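Skenedlow Throw, Light Blue

We've been making the Skenedlow for three winters now and it's still the one we take home ourselves! It's a quilted cotton throw with a soft, slightly crinkled feel, big enough for a twin bed or for two people on a couch (if they like each other).

The stitching is the fun part. Jarrah Maihi draws every pattern by hand at the Kun workshop, and she changes her mind a lot, so lines wander a little from one batch to the next. We love that.

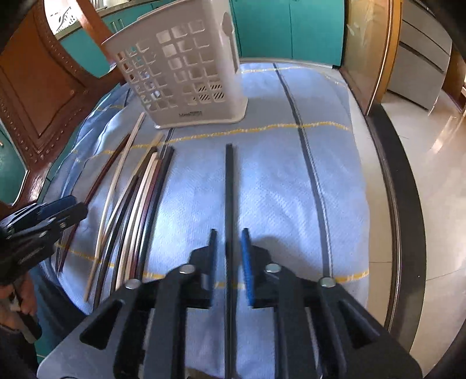 Washing is easy. Cold water, gentle cycle, and hang it over a rail or a door to dry. It gets softer each time, and by November you'll be fighting over it. Please skip the bleach, though!

Filling: cotton batting, 200 grams per square meter
Thread: Grivis polyester
Weight: 3 pounds
Colors: light blue, oat, moss

The moss ones sold out fast, but 20 more are being sewn right now and should be ready on 21st July. Trekuten members can set one aside early from their account page.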